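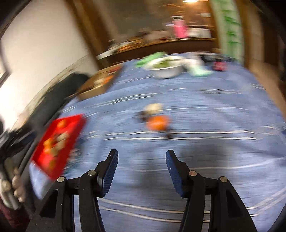 How long does it take to get a pair of these grippers ready for a first session?

Plan on 50 minutes the first time through, and a lot less once you've done it twice. Most of that is charging and calibration, so you can make coffee.

Setting up your Rernance hand-held pair

I wrote this section after setting up more of these kits than I'd like to admit, first at the Hullcombe shop and then on other people's kitchen tables. It covers one pair, left and right. If you bought the single, skip steps 3 and 6.

1. Charge both grips until the light on the base stays solid. A slow blink means still charging. A fast blink means the cable isn't all the way in (push harder than feels polite!).

2. Check the finger pads. They should sit flat with the ridges running the same way on both fingers. If one has crept, peel it back and press it down again with your thumb.

3. Tell the two grips apart in the app. Squeeze the one you want as left when it asks for left. I still mix these up, and if you do too, just hold down the reset button for 8 seconds and start the step over.

4. Calibrate the opening. Close the fingers completely, tap Set, open them all the way, tap Set again. Go slowly on the way out, and don't let a sleeve get in there.

Note: the app shows a raw number while you do this. Mine reads 803 closed and 1,777 open. Yours will be different and that's fine, as long as the number climbs smoothly as you open up. If it jumps, brush out the pivots and try again.

5. Get your table ready. I like a cloth, because small round things roll off bare wood the second you touch them, and a shallow tray or a low box to move things in and out of. 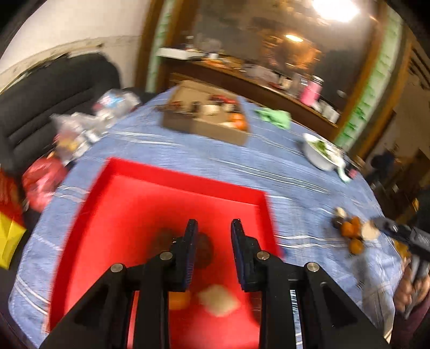
6. Do a practice run with both hands before you record anything. Pick up something soft, put it down somewhere else, then swap hands. You'll want to rush, everybody does, and rushing smears the picture, so slow down to what feels like half speed.

7. Start your recording from the app, wait for the beep, and go. Squeeze both grips together to stop.

Caution: keep your fingers out of the linkage while someone else is squeezing. It won't break anything, but it pinches, and I've got the blood blister to back that up.

Caution: food leaves crumbs and juice on the pads. Wipe them with a damp cloth after each session and let them dry before they go back in the case. No alcohol wipes, they make the blue pads go shiny and then nothing grips.

Spare pads come from Jimuvgate, in packs with left and right mixed together. The part label is on the inside of the case lid.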